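4.3 Recording demonstrations: PC assembly station

This section covers recording teleoperated demonstrations at the PC assembly station. Complete the arm calibration in 4.1 and the camera check in 4.2 before you start. The station uses two arms, referred to in Privham Recorder as Left and Right.

A full set for this station is 424 accepted episodes. You do not need to record them in one sitting. Recorder keeps a running total for each task and carries it over between sessions.

Before each session

1. Turn on both arms and wait for the status line in Recorder to read Ready.

2. Open the Tasks menu and choose Avano > PC Assembly. If the task is missing from the list, install the Agbeko task pack as described in 2.6.

3. Place the open chassis on its side across the rails, with the motherboard facing up.

4. Unplug the chassis from AC power. Leave it unplugged for the whole session.

5. Touch bare metal on the chassis before you handle memory or a processor.

6. Set the loose parts on the grey tray to the left of the chassis. The drive stands upright in its carrier. The processor lies flat with the heat spreader up. The memory modules lie side by side.

7. Lift the retention lever and open the frame on the CPU socket.

CAUTION: Do not touch the contacts inside an open socket, and do not let a gripper finger or a cable rest on them. A bent pin usually means a new motherboard.

8. Compare the live view with the start layout. Small differences in part position are fine and are wanted in the data. Missing parts are not.
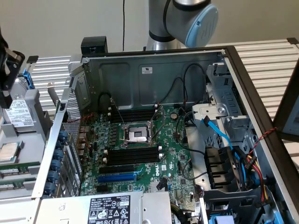

Figure 4-7. Start layout with parts on the tray and the CPU socket open.

Note: Cables inside the chassis do not have to match the figure exactly. They must stay clear of the socket and the memory slots you plan to use.

Recording an episode

1. Take hold of both leader handles and bring the arms to the home pose. Recorder shows a green bar when both are within range.

2. Read the prompt at the top of the screen. It names one part and one destination, for example "memory module to lower bank." Do only what the prompt says.

3. Press the left pedal. Recording starts after a short tone.

4. Carry out the task at a steady pace. Pause briefly above the part before closing the gripper, and again above the slot or socket before lowering.

5. If you miss a grasp, try again without stopping. Up to two retries are allowed in one episode – these are useful examples and should be kept.

6. When the part is in place, open the gripper, back the arm away and return to home.

7. Press the left pedal again to stop.

8. Mark the episode Accept, Retry Used or Discard. The next prompt does not load until you choose one.

CAUTION: Keep hands and sleeves out of the chassis while the arms are live. To reset a part by hand, press the right pedal first and wait for Paused to show on the screen.

An episode that runs past 2,880 frames is closed automatically and marked Discard. If this happens often, practice the motion with recording off.

When to discard

Discard an episode if any of the following is true:

– a part was dropped outside the tray or chassis
– the wrong part was picked up, even if you corrected it later
– a person's hand entered the camera view
– an arm stopped on a force limit
– the prompt was not finished

Do not discard an episode only for being slow or a little uneven.

Resetting between episodes

1. Press the right pedal and wait for Paused.

2. Return the part to the tray. Move it slightly from where it was last time and turn it a few degrees, keeping the drive upright.

3. Check that the socket frame is still open.

4. After every 9 episodes Recorder asks you to shift the chassis. Slide it a small distance along the rails and confirm on screen.

5. Press the right pedal again to release the pause.

Note: If Recorder shows code 39 after a reset, one camera has lost sync. Discard the last episode, restart the camera service from the Tools menu and repeat step 8 of "Before each session."

Ending a session

1. Bring both arms to the rest pose and turn off the leader handles.

2. Choose Session > Close and Upload. Sets recorded for the Pillevetti model must be tagged before upload – the tag cannot be added afterward.

3. Leave the workstation on until the upload bar clears.

4. Put the processor and memory modules in antistatic bags.

To review or relabel episodes, see 4.5.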